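Hi all, quick update on the Vaswood community kitchen grant, 4/23/23. We've served 331 breakfasts since the last report and spent $2,928, mostly on eggs, bread and the new fridge shelf (finally!).
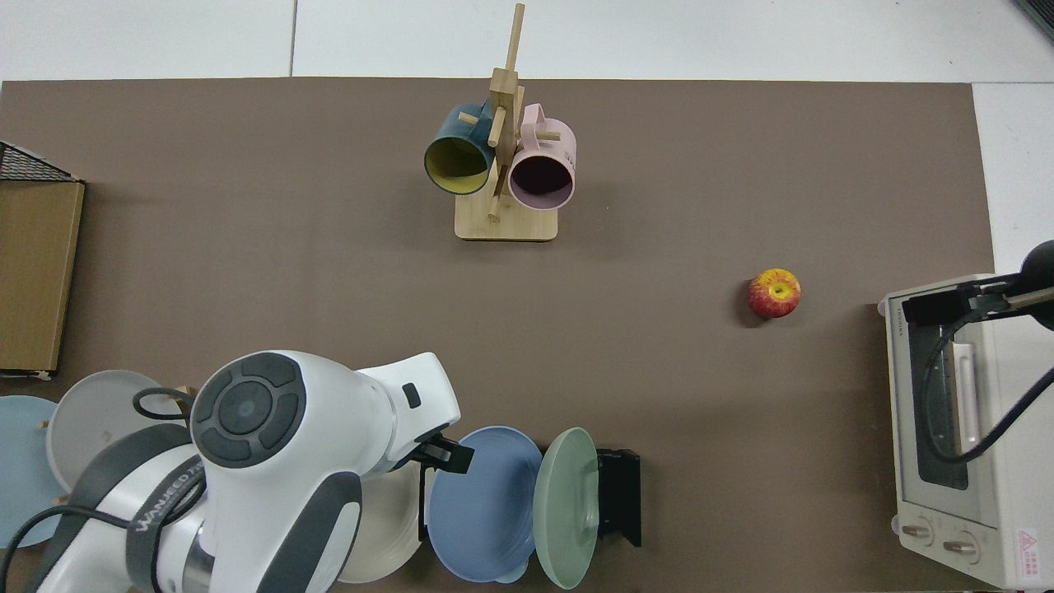 The Wednesday cooking class is full, with 12 people signed up and two more waiting. I'd love to add an evening group, but we need the Meléndez room for that and I'm still chasing the key. Permit renewal is due in June. I'll send receipts with the next one.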